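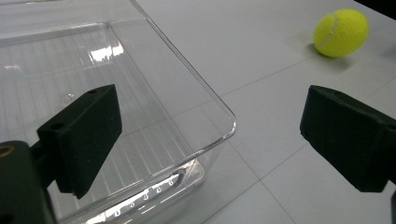

3 min read

Wed 13 July — Veltovus hand grippers, trial set, bench 2

Second day with the pair. Brisgate wants a yes or no on buying before the loan runs out, so writing this as I go. Fongchan Noiphan on the sleeves and grippers, me on notes and the laptop.

Task today is the dumb one on purpose. Tennis ball, clear bin, board. Pick up, put in, take out, swap hands. If the kit can't give us clean demos of that there's no point trying the Clillow parts job with it.

Setup. Quick start sheet says ten minutes, took us a good bit longer, mostly the pairing. Left one paired first go. Right one dropped out twice and then held after we reseated the cable at the back. Write that down for the review: connector has no latch. It goes in with a push and comes out with a pull and the cable loops right where your sleeve wants to be. Asked Veltovus about a locking version by email, no answer yet.

Calibration routine is good, better than the one on the old set from March. Open, close, open, hold. App tells you if you went too fast. Would like it to tell you which hand failed, at the moment you get one red bar for both.

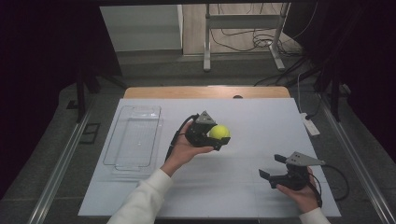 Weight is OK for short stuff. Fongchan says the wrist is fine palm down but palm up it starts to drag after a while, and the cable adds to it. Swapping hands with the ball is where it gets awkward, you want to see the jaws and the top plate is in the way of your own eyes. She got used to it by the second block. A new person won't, so budget practice time.

Count so far: 143 takes recorded, 23 thrown out. Most of the bad ones are ours (started before the beep, elbow in the way, ball went off the board). Some are the dropouts on the right hand. I need to split these properly before the writeup, don't quote the 23 as a fault rate!!

Fingers. Boxy, plain, flat inner faces. Round object on flat faces, you get a small contact patch and the ball wants to roll out if you close off center. Come in square and it's fine. Come in at an angle and you're chasing it. Veltovus lists a curved set as an add-on, price not on the sheet. Ask.

Also check the edges of the fingers when we hand them back and note any scuffs with the date, the loan form has a damage clause and I don't want an argument over marks.

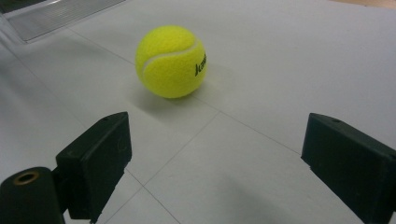 Finger camera view is the part I'd pay for. You can see how far the jaws are from the thing, both sides, the whole way in. Exposure hunts a little when you swing over the bin, plastic throws the ceiling light straight back up. Dimming the overhead helped some. Try a matte bin tomorow if stores has one.

Export: fine. Files land in one folder per take, names make sense, both hands line up in time as far as I can tell by scrubbing. Have not checked against a clock. TO DO.

Free tier of the upload service stops at 99 takes, which we sailed past before lunch without noticing. It kept recording locally and just didn't upload. No warning on screen, only a small gray line in the log. Nothing lost but it could have been. That goes near the top of the review.

Price as quoted is 1100 for the pair, no curved fingers, service extra. Brisgate's number was lower than that. Kiss (the other kit on the shortlist) is cheaper but you build the mounts yourself and we'd burn the difference in hours. Still, ask them for a loan set too so it's a fair look. 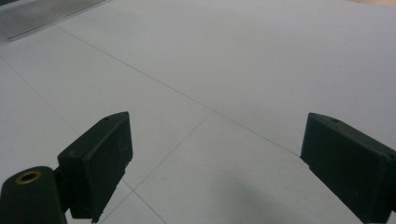 Seams in the board show up faintly from the finger view, handy as a rough guide for start position. Fongchan has been lining up on the junction before each take and the starts look a lot more even. Maybe put proper tape marks down, maybe leave it. Ask whoever is training on this whether they mind the same start every time, I suspect they do mind and want it varied.

Leaning yes on the hardware, no on the service at the current terms. Not final.

Left to do
— sort the 23 into ours / theirs
— clock check on the two hands
— email Veltovus again: latch, curved fingers, upload warning
— cup and spoon block, same bench
— charge both overnight, the left was down to one bar when we stoped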